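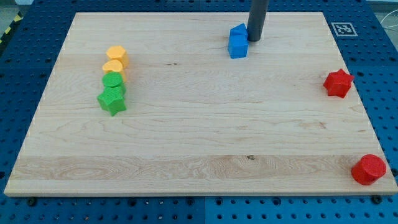

Fig. 1. Edge-joined maple board. Note the band of swirling grain and the small knot.

## Unit 4: Moisture movement in solid wood panels

Reading: Janevski, ch. 3, up to the section on finishes.

Wood swells and shrinks as its moisture content (MC) changes. Movement takes place below the fiber saturation point, taken in this course as 30% MC. Above that point, added water fills the cell cavities and the dimensions stay the same.

Movement depends on direction:

- **Tangential** (along the growth rings): largest
- **Radial** (across the rings): a little over half the tangential value in most species
- **Longitudinal** (along the grain): ignored in panel work

For small changes in MC:

ΔW = W × C × ΔMC

where W is panel width, C is the coefficient for the species and cut, and ΔMC is in percentage points.

**Worked case.** Flat-sawn hard maple, W = 60 cm, C = 0.00353, MC falling from 13% to 8%.

ΔW = 60 × 0.00353 × 5 = 1.06 cm

A panel screwed rigidly to a frame at both edges cannot shrink by this amount and may split. Slotted holes or buttons are used on one side.

Grain that swirls near a knot does not follow the formula closely. Treat such areas as a likely site of local cupping.

Problem set 4 is due to B. Matlala by 30 June 2025. Show units in every step.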